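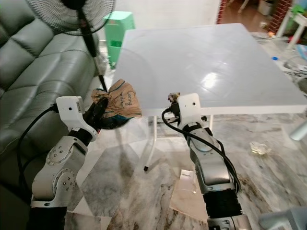
The bag collection was the first item, carried over from the last meeting. The drive at Ivthorpe closed on Tuesday and the final total was 118 bags, counted at the door by the Worngate group. Most people used the plain brown paper kind we asked for. Handwriting was raised again. Several members said that blue ink on brown paper is hard to read once the bag has been folded over and crumpled, and the one by the white table, with what looks like "Caring" on it, was given as a case in point. It was agreed that the next flyer will ask people to write on a flat bag before filling it, in black marker, one word per side. The leftover stock of 500 new bags stays in the hall closet.

Members asked whether plastic bags should be accepted next time. Views were split. No vote was taken and the item will come back in August.

Item 2. The front room

The square white table is to stay in the front room for now. It was moved there from the Afolabi building in the spring and is used for sorting and for sign-in. One member would like a larger table. Others pointed out that anything wider would block the way to the coat rack on sorting days. A proposal to put a cloth on it was not supported, as cloths slide.

Chairs are still short. Hatard has offered a set of stackable ones on loan, to be picked up. The secretary will write back and accept, and will ask whether they have rubber feet. 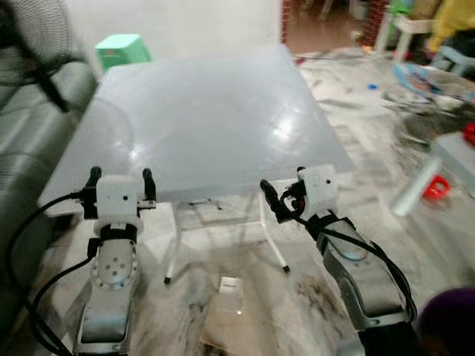
Front room, table and marble-patterned floor tile.

The floor was discussed at some length. The tiles show every mark and the shine makes it hard to tell what has been cleaned and what hasn't. The present cleaner leaves streaks. Agreed to try plain warm water and a dry mop for one month and report back. Anything that ends up under the table should be picked up at closing and put in the tray by the door, including small items that look like trash. Two sets of labels were lost that way in the winter.

A member asked if the table legs could scratch the tile. The legs have black caps on the ends and no scratches have been reported. Caps are to be checked when the floor is mopped.

Item 3. Building history sheet

The draft sheet for visitors says the building opened in 1965. A member believes that is the date of the addition and that the main part is older. The Worngate group has the old permit file and will be asked for a copy. Printing is on hold until then.

Item 4. Other business

The side door sticks in damp weather. To be planed.

The key list is out of date. Anyone holding a key is asked to sign the sheet before the next meeting.

Coffee money is to go in the jar and not in the desk drawer.

Next meeting at 7 p.m. in the front room, date to be posted on the board. Meeting closed at 8:40 p.m.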